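ベランダの床と壁、灰色ばかりで飽きませんか

投稿:usen_danchi 1月

築28年の賃貸に住んでいます。床はコンクリ、壁は吹き付けのざらざらで、どっちを向いても灰色。囚人の気分で洗濯物を干しています。ウーセンの倉庫店で見たLulettiの敷きタイルを6畳分買うか迷い中。退去時に剥がせるらしいのですが、使った方いますか。

> 苔むす三階
うちは敷いて3年目。見た目は最高、下は地獄。めくると砂と謎の種子が出ます。去年は芽が出てました。大家さんには黙っています。

> 元左官
灰色の何が悪いのか。淡い灰色の目地入りの床と、斑のある壁の組み合わせは飽きがこない。木目もどきを敷く人は、だいたい2年で物置にしまう。

> 苔むす三階
3年目だと書いたのですが。

> 元左官
では来年だな。

> MacRitchie帰り
配色の話なら、灰色同士でも明るさをずらすだけで印象は変わりますよ。
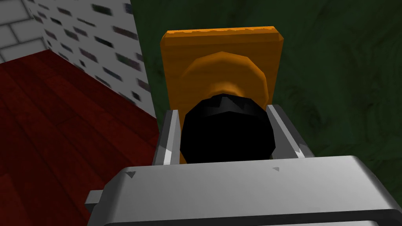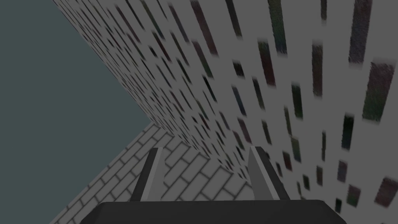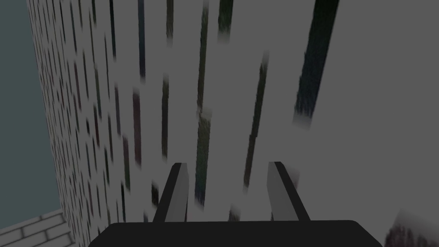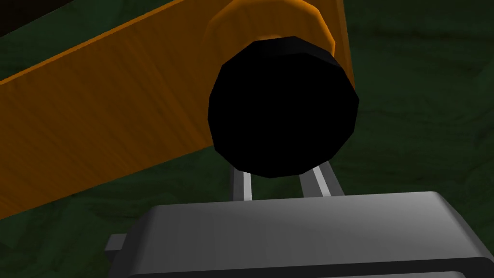 ■ 配色の続き(MacRitchie帰り)
2枚目は床が淡い灰色のレンガ模様、壁が斑入り、背景は緑がかった暗い青灰色。この暗い色を手すり側に持ってくると、床が急に上等に見えます。うちは70センチ幅のすだれ1枚で済ませました。費用は昼飯3回分です。

> usen_danchi
すだれ。その発想はなかったです。ただ風が強い階で、前にシーツが隣の駐車場まで旅に出ました。

> 元左官
結束バンドで上下を留めろ。上だけ留めるから旗になる。

> 苔むす三階
元左官さん、すだれはいいんですね。

> 元左官
すだれは床を隠さない。

> 夜干し派
横から失礼。Dratasdenの屋外マットはどうですか。巻けるので掃除は楽です。難点は色で、カタログの「セージ」が届いたら灰色でした。灰色から逃げたくて灰色に金を払うという、貴重な体験ができます。

> MacRitchie帰り
それはセージの名誉のために返品しましょう。

> 夜干し派
もう猫が寝ているので無理です。

> usen_danchi
皆さんありがとうございます。とりあえず床はデッキブラシで洗って、月曜にすだれを見てきます。タイルは保留。洗ってみたら隅だけ妙に白くて、今度はそこが気になり始めました。

> 元左官
白いのはたぶん白華だ。酢をかけるなよ。

> usen_danchi
かけました。

> 元左官
すぐ流せ。

いいね 28 コメント 14
お問い合わせ | © ベランダ談話室 | ページの先頭へ戻る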